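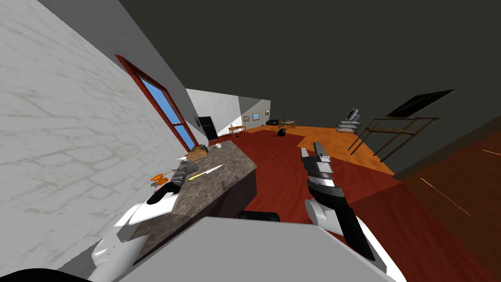 Water Use in Shared Student Kitchens
Project report by Hjalti Lauritsen and Jennylyn Umali

Introduction

Our project looked at how much water is used for washing dishes in the shared kitchens at Stevens Hall in Fesovville. The hall has 175 residents on 6 floors, with one kitchen on each floor. Water is included in the rent, so residents never see a bill for it.

Method

The building office let us read the kitchen meters every morning at 7:30 during February. We also left a paper survey in each kitchen asking how people wash up -- under a running tap, in a filled sink, or in a bowl. We got 63 surveys back. Two were blank and we left them out.

Halfway through the month we put a sign over the sinks on the top three floors asking people to fill the sink before washing. The lower floors had no sign.

Results

The kitchens used 3027 gallons over the month. The second floor used the most and the fifth floor the least. Most people who answered the survey said they wash under a running tap, mainly when they only have a plate and a pan to clean.

Use on the floors with signs dropped in the first week and then crept back up. By the last few days we could not see a clear difference between the two groups.

Problems

The meter on the fourth floor also covers a mop sink in the hallway, which we did not find out until the second week. We kept the readings in but marked them in our table. Some residents were away for the long weekend, and this lowered the numbers on every floor.

Further work

Jennylyn would like to repeat the test at Karis House, where the kitchens are smaller and each one has its own meter. We would start the readings in October and change the wording of the sign every two weeks.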